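Old office towers stripped for parts at Ultthorpe workshop

The Fastska repair workshop in Ultthorpe has started taking apart a large batch of office desktops handed over by Rultico, the regional records company, which replaced its machines in April. The delivery came to 500 towers, most of them plain black cases that spent years under desks.

Parts that still work will go into rebuilt computers for schools and libraries. The rest will be sorted by material and sold to a metals recycler.

Work begins with the side panel. Once it is off and the tower is lying flat, the drives are the first thing to come out, before the memory, the board and the power supply. The drive bays in these cases have blue plastic latches and handles, so there are few screws to deal with at that end.

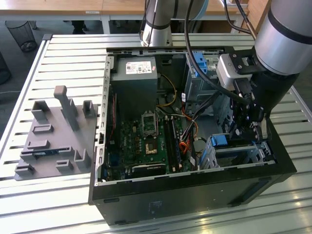 Kai Stüber said the drives are pulled first for privacy reasons, and that none of them leaves the building with data on it. Drives that pass a health check are wiped and reused. Those that fail are shredded, and Rultico receives a list of serial numbers for both groups.

Processors are stored in trays by model. Memory is tested overnight and bundled in matching pairs. Fastska says an office tower of this type takes 12 minutes to strip when nothing is stuck, and up to 25 when a screw head is worn or a cable has been tied down by an earlier repair.

Power supplies are kept whole. They are tested under load on a separate bench and are not opened, even when the fan is noisy. A noisy one goes straight to the scrap pallet. Cables that can be unplugged are coiled and put in bins by connector type.

The empty cases are the least valuable part of the job and take up the most room. The workshop stacks them in the yard behind the Iwasaki building until there are enough for a truck. Anyone who wants a case for a home project can pick one up for free at the counter, but the drive caddies stay with the workshop because the rebuilt machines need them.
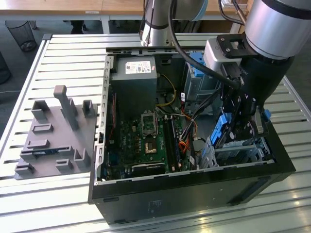 Jummai Shehu asked in a comment on the workshop's notice page whether households could bring in their own computers too, as she had two in a closet and did not want to leave them at the curb. The workshop replied that private drop-offs are accepted in the mornings, up to three machines per visit. Laptops are accepted with the battery in place. Tube monitors and printers are not.

People dropping off a computer are asked to copy anything they want to keep beforehand. Staff will not recover files, and a drive cannot be returned once it has been logged.

Fastska handled 3000 machines of all kinds last year, most of them from businesses. The first rebuilt towers from the Rultico batch are set aside for the Ultthorpe branch library, where the public computers have been out of service since the winter. A request form for schools is available at the counter.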